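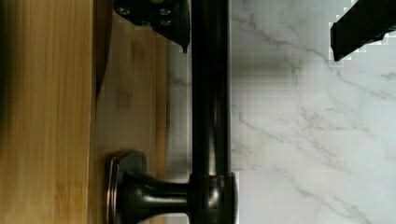 Floltdale Timber Words, README

Version 3, last changed 26/10/2023

Floltdale Timber Words is a list of words and short phrases which people in the furniture trade use when they talk about wood. It was put together by Dorin Enache and Youssra Berrada, with help from the workshop at Ullness. The list is free to use. Please read this file before you open the data, as some columns have names that are not so clear.

Why we made it

Both of us learned English as adults, and both of us learned woodwork in another language first. When we came to Floltdale to work, we could plane a board but we could not ask for one. The dictionaries gave us "knot" and "grain" and then stopped. Words like "cathedral", "fiddleback" or "shake" were either missing or explained with other words that we also did not know. Dorin began to write them in a notebook, and the notebook is the origin of this data.

What is in the folder

words.csv is the main file. It has 163 rows, one for each word or phrase.
sentences.csv has 200 sentences that show the words in use. Some words have several sentences and a few have none yet.
sources.txt tells where each entry comes from.
changes.txt is the history of the list.

All files are saved as UTF-8. The separator is a comma, and any text with a comma inside it is put between double quotes. If your spreadsheet shows strange signs in place of the accents, choose UTF-8 by hand when you import.

Columns in words.csv

id: a number which never changes, even if the word is later removed.
word: the word in its usual spelling. We use Australian spelling, so you will find "colour" and "grey".
also: other spellings or names, separated by a semicolon.
group: one of grain, figure, colour, fault, cut, finish.
meaning: a short explanation in plain English.
heard: yes if one of us heard it in a workshop, no if we only found it in writing.
note: anything that did not fit elsewhere.

The difference between "grain" and "figure" gave us much trouble. For us, grain is the direction and arrangement of the fibres, and figure is the pattern that you see on the face of the board. In the trade many people say grain for both. When this is the case, the entry stands under figure and the note column says "also called grain".

The group "fault" is also not perfect. A knot is a fault for one maker and a decoration for another. We followed the habit of the sawmill, where a knot lowers the grade, but we do not wish to say that such wood is ugly.

How the words were collected

Most entries come from talking with joiners, polishers and one retired sawyer. We asked them to name what they saw on a board and we wrote down the answer as it was said. Nobody was recorded. Youssra then compared the notes and removed doubles. A smaller part comes from old price lists kept at Ramalho, the timber yard, who kindly let us read them at the counter during January.

There are 18 entries on which our speakers did not agree. We kept these and marked them "disputed" in the note column. Please do not delete this mark if you copy the list.

Known problems

The words for eucalypts are much better covered than the words for pine or oak.
Finishing words are few. Shellac in particular deserves more.
The entry "wild grain" has two meanings and should be split.
Some sentences sound a little stiff, as we wrote them ourselves where we had no spoken one.
There is no guide to pronunciation. We tried, but our two accents gave two different guides.

Using the list

You may print it, translate it, change it and put it in your own course material. We ask that you name Floltdale Timber Words and say what you have changed. A small vocabulary program called Lenus can read words.csv directly; choose "word" for the front of the card and "meaning" for the back.

Corrections

Send corrections to either of us through the workshop at Ullness. Write the id of the entry, what is wrong, and where you heard the better form. A new word should come with at least one sentence. We answer slowly, but we do answer, and every accepted change is written in changes.txt with the name of the sender, unless you ask us to leave it out.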